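Notes for the folder `sorting-bench`, Siltside returns room. Please read before you use the logs or change the settings. I keep this file by hand, so it can be a little behind the code.

The bench takes mixed small goods that come back from customers and puts them into baskets, so that the people in the returns room do not have to do the first sorting with their own hands. It runs on the Nirnine controller, version 3.

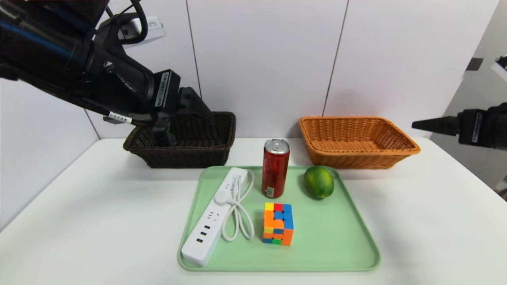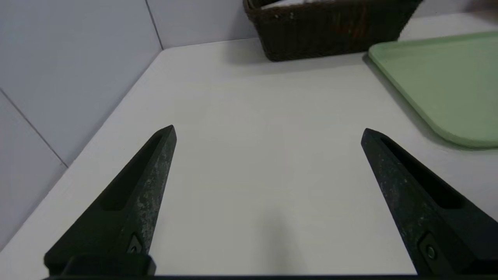 After the first week with the bench, Stanciu wrote to me that the arms were not the difficult part, and that what had changed most was the talking: before, two people stood on both sides of a table and discussed each strange item, and now one person stands there and discusses it with a screen. I have put this remark at the start because several settings below exist on account of it.

## What is in the folder

- `logs/` – one file per shift, plain text
- `config/` – speeds, grip force, basket positions
- `handover/` – notes which the staff write at the end of a shift
- `old/` – everything from before the December move. Do not mix it with the new logs, the basket positions were measured from another corner.

## How a shift goes

1. The person on duty puts a few items on the green tray. Please do not pile them.
2. The person presses **Start** and steps behind the line.
3. The arms work item by item. When the controller is not sure, it stops and asks on the screen.
4. The person answers `dark`, `light` or `hand`. With `hand` the item is taken away and sorted in the old manner.

The dark basket is for goods that go back to stock. The light one is for goods that must be inspected. We had names for the baskets at first, but the new colleagues learned the colours faster.

## Settings you may change

| Setting | Value now | Remark |
|---|---|---|
| `ask_wait_min` | 19 | minutes before an unanswered question is closed and the item is marked `hand` |
| `arms_active` | 2 | set to 1 if only one arm is wanted, the shift will be slower |
| `speed_percent` | 33 | was higher, the staff asked to lower it |
| `sound` | off | see below |

The sound was a short beep at each question. People at the packing tables heard it all day and could not do anything about it, so it is off. The lamp is enough.

## What changed for the staff

The job plan now has a bench place, and everybody in the returns room takes a turn. In the first plan one person had the bench for the full shift. This was not good: the work is light for the back but tiring for the attention, and the person was alone with it. Now we change at each break.

Lifting became less. Walking became more, as the full baskets must still be carried to the shelves. No position was removed because of the bench, but one temporary place was not renewed in the same period, and I think it is fair to write this down. Colleagues asked about it and had no clear answer for too long.

The logs do not hold names or staff numbers. A question on the screen is stored with the answer and the time, nothing more. It was agreed with the staff before the start that answer times will not be used to compare people. If you get these files for analysis, the same agreement is valid for you.

## Known problems

- Cords. A cord that is not tied can hang over the rim of the basket and come out again with the gripper. Use the cable bands from the drawer.
- Round goods roll when the tray is put down quickly.
- If a basket is moved, the controller does not notice it. Run `check_baskets` after cleaning the table.
- The Cistik label reader is still not connected. The field `label` is in all log files and it is always blank.
- Handover notes are in three languages. I have translated nothing, as I was afraid to change the meaning.

## Changes

- 17/06/2019: speed lowered, sound switched off, handover notes added to the folder.
- Before this: not recorded properly, sorry. Ask in the returns room, they remember it better than the files do.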